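Table (furniture)

A table is a flat top held up off the floor by something, and I have spent a silly amount of my life thinking about them. 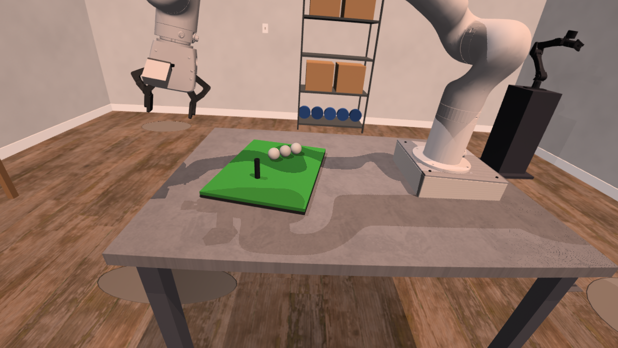
I started keeping these notes when I was trying to buy one table for one kitchen, and they sort of grew. What follows is my own entry on the subject, the way I'd want to read it if I knew nothing. I've left in my opinions, sorry (well, not that sorry).

Name

The English word comes by way of Old French from the Latin tabula, which meant a board or a plank, and also a tablet for writing on. So for a long stretch the word was about the top and had nothing to say about what stood underneath. I like that, and it matches how people used the thing. In the Middle Ages a big hall would often have loose boards set over trestles, and once the meal was over the whole business could be taken apart and leaned against a wall. "Board" hung on in English too. It's still there in room and board, and in the board of a company, who presumably sat around one.

Early tables

The ancient Egyptians had tables, mostly small ones, and they used them to keep food and offerings up off the ground. The Greeks liked light tables that could be carried to a couch at mealtime and slid underneath when everybody was done. Roman ones got fancier, with marble, bronze and costly woods, and there was a one-legged type called a monopodium that I would dearly love to own and would certainly knock over.

Long, heavy dining tables that stayed put came in bit by bit as households settled into having a room just for eating. The refectory table, from monasteries, is the ancestor of a lot of them: a long top, solid legs, and a stretcher running close to the floor. If you've ever rested your feet on that bottom rail, you've done what people have been doing for hundreds of years, and the worn dip in the middle of an old one is my favorite thing in any antique shop!

Parts

Most tables have a top and legs, and many have an apron, the strip that runs under the top and joins the legs together. The apron does a lot of the work of keeping the whole thing square. It also decides whether you can cross your knees. I once brought home a lovely secondhand table whose apron hung so low that I had to sit sideways at it for 2 years, like someone riding sidesaddle.

Legs can be straight, tapered, turned on a lathe, or splayed outward at the foot. Splayed legs help with tipping but they do catch toes. Pedestal tables put everything on a central column, so chairs can go anywhere, and trestle tables use a pair of end supports. Then there are the leaves – extra bits of top that drop in, pull out or fold up from the side. A gateleg table has hinged legs that swing out to hold the leaves, and if it's made well you can turn something the width of a bookshelf into a table for six.

Materials

Wood is what most of us picture. Oak, maple, walnut, cherry and pine are all common in this country, and pine is the soft one that will keep a record of every fork you drop on it. A solid wood top swells and shrinks across the grain as the air gets damper and drier, so a good maker fastens it down with clips or slotted holes that let it move. A top screwed down tight may split. Mine did, in January, with a bang that brought me out of bed.

Stone tops stay cool and weigh a ton. Marble is the pretty one, but lemon juice and vinegar will leave dull marks on it, and I say this as a person who makes salad. Granite takes that sort of thing much better. Glass is easy to wipe and impossible to keep wiped. Metal turns up a lot outdoors, and plastic laminate, which got huge in diners and kitchens in the middle of the last century, is still about the toughest top for the money.

Sizes

Dining tables tend to stand close to 30 inches high, with coffee tables a good deal lower and bar tables a good deal higher. Each person wants some 20 inches of edge at the very least, and a bit more if you'd like them to stay friends. A table 88 inches long will seat eight without anybody eating off a corner. Measure the room before you measure the table, and then pull a chair out and measure again, and think about the doorway as well. I've seen a tabletop go in through a window.

Kinds I keep meaning to write more about

Drafting tables, with the tilting top. Nesting tables, a set that tucks in under the biggest one. Card tables, whose folding legs have pinched me every single Thanksgiving. Workbenches, if you count them (I do). Picnic tables, where the bench is attached and the person in the middle is trapped until dessert.

Among the makers I've looked at, Tunen does a plain oak trestle that I think is the best of the lot for a family kitchen, and the Soriano round table is handsome, though it was priced at 2,000 dollars when I went to see it in June. The Milton drop-leaf is a good small one for an apartment. The Tolo I only know from the catalog, so I'll hold off until I've had my elbows on one.

See also: Bench; Desk; Sideboard; Tablecloth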